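Six Ways to Lose a Circuit

A blade fuse costs less than a cup of tea, and for most owners that is where the interest ends. Fouzia Kiani, who rewires vans at Clatesar, spends a good part of each build on the box that holds them.

Colour gives the rating. On standard blades red is 10 amps, blue 15, clear 25 and green 30. The figure protects the cable, so it is chosen from conductor size and length of run, with the appliance considered afterwards. A 20 amp fuse on thin lighting cable will sit intact while the insulation softens.

Kiani leaves spare ways in every box. "Customers add a pump or a heater in May and then splice it into whatever is nearest," she says. Of the 274 boxes she has opened for repair, 80 had a circuit doubled up in this way.

Blades are pushed straight down until the shoulders meet the housing. A fuse that goes in at an angle spreads the terminal — contact resistance rises, and the plastic browns long before the element melts. 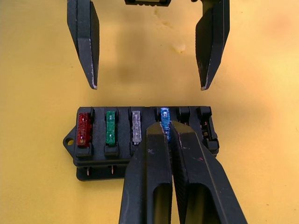
Choosing a mounting position

Keep the box upright, above floor level and within reach of the driver's seat. Leave 13 cm clear for fingers.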